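**Floor cables and hard tile: notes for shared rooms**

The January round of room checks at Erville is finished. Most of the findings concern furniture placement and cords — the same two items that came up in August. Hard floors show every cable, and they also let one slide. A thin white lead on grey marble-patterned flooring has very little contrast and is easy to miss when carrying something at chest height.

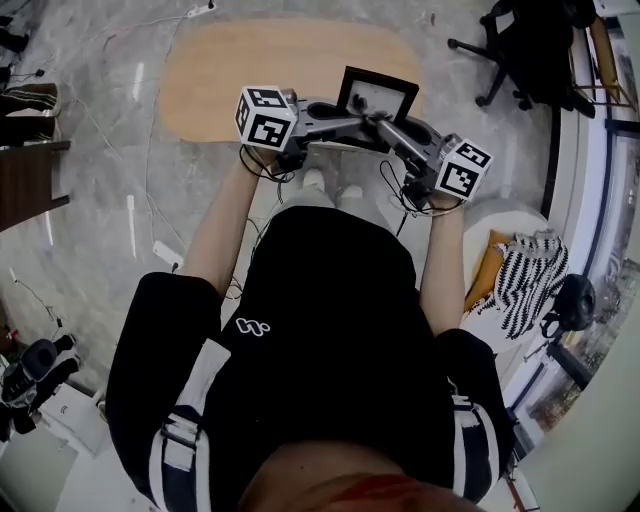

*Reading time: 2 min*

Power strips on the floor are acceptable if they sit against a wall or behind a fixed piece of furniture. Leads that cross a walkway should be taped flat along their full length or run through a cord cover. The Brureck cover comes in grey and white and is stocked in the Cattaneo store room under item 1519. Cut it to length before peeling the backing.

Plug-in adapters should be lifted off the floor where a shelf is available. Chairs on rolling bases must not be parked on a cord; the castors will flatten the insulation over time.

For tables with rounded ends, keep 40 cm clear on the side used for standing work. Round stools can be used as side seats, with cushions and throws folded so that no fabric reaches the floor.

Requests for covers or tape go to Yaw Aidoo, extension 614. Please give the room name and the length of the run in centimetres.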